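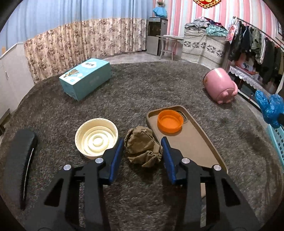 A Quieter Way of Paying Attention: Fotis Kalogeropoulos on the Hilum Listening Circles

When Fotis Kalogeropoulos joined the Hilum adult learning center as program coordinator, its listening circles met in one branch and drew 13 regular members. The program now has 300 members and is offered at 22 sites, most of them public libraries.

Mr. Kalogeropoulos spoke with the center's newsletter on 19 October 2018, shortly after the autumn term had begun. He described the circles as a form of education open to people who have been away from the classroom for many years.

"A member reads aloud for ten minutes, and the others listen without taking notes," he said. "Then each person repeats one thing they heard. Adults find this very hard at first."

Reading material is chosen by the members. Letters, local history and short stories are the usual selections - poetry is requested less often than he would like.

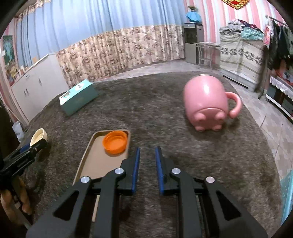
He was frank about the difficulties. Attendance falls in winter, and two circles closed last year when their leaders moved away. "We trained people to lead and did not train anyone to take over from them," he said. "That was our mistake, and the September course was rewritten to correct it."

The center is also preparing a printed guide for circle leaders, to be published under the title Savomum. Mr. Kalogeropoulos expects it to be sent to every site before the spring term. Asked whether the circles might be offered online, he said the matter was under review.

"I would want to hear from the members first," he said. "Many of them come for the walk over."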